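Notes from the Trindade Tenants' Newsletter, November

Shared kitchen: new rules for the evening

As many of you know, the kitchen on the ground floor of Trindade house is now open until 10 in the evening. We asked for this for a long time, and I thank the office for it. In the first weeks we had 36 bookings, most of them between six and eight o'clock, so it can be crowded.

Please write your name in the booking book before you cook. One booking is 60 minutes, and this includes the time for washing. If you need more time, for example for a soup or for bread, take two bookings, but please not every day of the week.

The bowls and plates in the kitchen belong to the house. Everybody may use them, but they must stay downstairs. In the spring we had to buy new ones, and the bill was 204 dollars, which we would prefer to spend on a better oven.
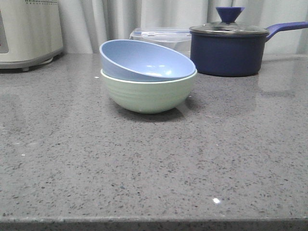
Cleaning the counters

The stone counters need only warm water, a soft cloth and a little dish soap. Please do not use vinegar or the strong powder from under the sink. The powder is for the floor drain. Dry the counter after you wash it, or the water will leave marks which are difficult to remove the next day.

Hot pots go on the cork mats. There are eight mats in the drawer next to the stove. If you find one in your own apartment, bring it back and I will not ask any questions.

Who to contact

For problems with the booking book or the keys, write to me or leave a paper in the mailbox by the stairs. For the stove and the lights, call the office directly, because I am not allowed to repair them.

Ionuț Enache, second floor

Recent items
Bicycle room: please label your bicycle
Heating times for the winter
Naltine Street closed for pipe work
Looking for a piano teacher
Minutes of the October meeting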